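What I Learned Putting Together a Reissue of a Forgotten Novella
Independent project report, Publishing and Print Culture

So my project was a reissue. I picked The Salt Ledger, a short novel by Deolinda Bragança that has been out of print for 31 years, and tried to take it all the way from a library copy to something you could hand to a reader. Ilham Samir was my partner on the production side and Beverley Parsons was our advisor (thank you, Beverley, for reading that awful first preface!).

Rights came first, and I had no idea how slow that would be. The original publisher, Grosier, got folded into Bataineh, and Bataineh had passed its older fiction list to a small house called Iredell. I wrote to all of them. Iredell was the only one that wrote back, on a Monday at 7 in the morning, to say the rights had gone back to the author's family. That meant Sofia Vieira, the niece, who said yes to a classroom edition of 500 copies and no e-book. I would have loved an e-book, but fine.
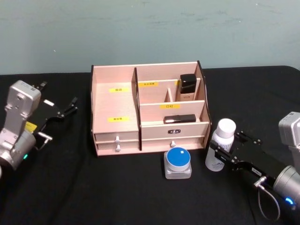 Fig. 1. Pink organizer on the worktable.

Then the text itself. We scanned the library copy and ran it through Traltent, the text recognition program the department pays for, and wow, it hated the dialogue. Every dash came out as a hyphen or vanished, so half the time you couldn't tell who was talking. Ilham and I read the whole thing out loud to each other, two chapters at a sitting, one of us holding the original and the other marking the printout. We also found 8 spots where the first edition itself looked wrong (a character named Rui turns into Raul for a page and then turns back). I wanted to fix all of them quietly. Beverley talked me out of it, so they're fixed but listed in a note at the back.

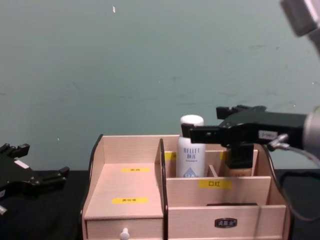 The introduction took longer than the proofreading, which surprised me. My draft was mostly plot summary and me gushing. Afonso Cardoso, who teaches the translation seminar, told me to cut the plot and write about why the book disappeared, so I did that and it got a lot better, even if I still think the ending is a bit stiff.

Page design was Ilham's call: wide margins, a plain serif, no running heads. We argued over the cover for most of June and ended up with type only. The printer's proof had the spine text upside down and we're waiting on the second one now.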